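How to Set Up a Little Drawing Tray (the Kind You Shake and Start Over)

Posted in: Quiet Things for Tables
1,379 views

My niece came to stay in December and drew on everything. The back of the gas bill, the inside of a cereal box, her own knee. By Friday I was out of paper and a bit out of patience, so I dug out a shallow tray, poured in some salt, handed her a stick, and got a whole hour of peace. Then she went home and I kept using it myself. It lives on my kitchen counter now and I doodle in it while I'm on hold with the insurance people.

A few of you asked for the how-to after I mentioned it last time (hi Csenge!), so I'm finally writing it up. It's very easy. I've still managed to mess it up in several ways, so you get to skip those.

What you need

A small tray with a raised rim
Fine table salt, or fine white sand from the craft store
A stick to draw with
One or two small round things, like a smooth pebble or a big bead
A board or a large tray liner to put under the whole business
A soft dry paintbrush for cleanup

I paid 66 cents for my salt at the discount grocery in Stullville, so we're not talking about a big investment here. If you already have everything in a drawer somewhere, even better!

Step one: pick the tray

Go smaller than you think. My first one was a baking sheet and it was awful - it took forever to fill, and every time somebody bumped the table the salt slid into one corner like a snowdrift. A small tray you can pick up and jiggle flat is so much nicer. The rim matters more than the size, and you want it to run all the way around without any gaps or pouring lips.

White is pretty if you like the calm look. If you're making this for a kid who's learning letters, get a tray with a dark bottom, or glue dark paper to the bottom, so the lines show up when the stick pushes the salt aside. I didn't do that for mine and you have to look at it with the light coming from the side. I like that, but it drove my sister nuts.

Step two: lay the pieces out dry

Before you pour anything, put your stick and your round thing in the empty tray and see how much room you have left. You want enough open space to draw a proper loop without running into the side. 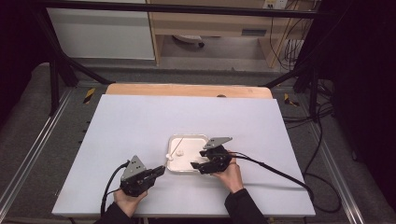 Photo: Uliana Harasym

A stick with a knob on one end is my favorite kind, and there's a white one lying in the tray with a little round piece over to the right of it. The thin end gives you thin lines. The knob gives you dots, fat soft lines and, if you press and twist, something that looks like a paw print if you're feeling generous. If your stick is plain, push a wooden bead on one end with a dab of glue and leave it alone overnight. I've also used a chopstick, a knitting needle and the handle of a baby spoon. The baby spoon was surprisingly good.

For the round thing, anything small and smooth works. You set it down and draw rings around it, or roll it through for a wobbly trail. Please skip it if there's anyone in the house who still puts things in their mouth, and the same goes for the salt.

Step three: pour a thin layer

Pour slowly into the middle and stop as soon as it looks like you're nearly there. Then hold the tray level in two hands and give it short little shakes from side to side. Don't tilt it. If you see bare spots, add a pinch and shake again.

The mistake everybody makes (me, twice) is pouring in too much. With a deep layer the lines cave in behind the stick and it feels like stirring oatmeal. When it's right, the stick just touches the bottom of the tray as you pull it along and you can feel a tiny bit of scratch.

If your salt is clumpy, spread it on a plate and leave it out somewhere dry for a day, then press the lumps out with the back of a spoon. You can also mix in a few grains of dry rice, but then you've got rice in your drawing, so I stopped.

Step four: draw, and hold the stick low
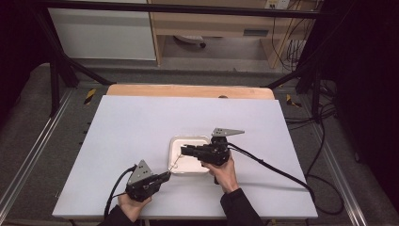

Grip is the thing I got the most wrong. I used to hold the stick straight up like a birthday candle, and it dug in and skipped. Lean it way over and pull it toward you instead, with a loose hand. See how the pale stick is angled over the tray there, pointing down to the left? That's the idea, and that thin off-white layer is a good match for what I do at home too. I'd copy the big white board as well. It leaves a lot of room on every side of the tray, and you want that room the minute a kid starts drawing with feeling.

Things to try when you sit down and your mind goes blank: one long spiral from the outside in, rows of waves, your initials, rings around the pebble, a really bad fish. Bianka from my old Nodine knitting group does the same row of leaves every morning before work and then shakes it away, and I think that's lovely.

To start over, two or three side-to-side shakes will do it. You can also smooth it with the edge of an old library card, but go gently or you'll push a heap up over the rim.

Cleaning up and putting it away

Brush whatever has escaped into the middle of the board with your dry paintbrush, then tip it back in the tray. No wet cloth! I wiped mine down with a damp sponge the first time and had salty streaks on the table for days.

I keep the salt in a jam jar between uses, with the stick lying on top of the lid and the pebble usually missing. Change the salt when it starts looking gray. If you try one with colored sand, tell me which kind you bought, because the blue I got came off all over my fingers and I'd love to know if there's one that doesn't.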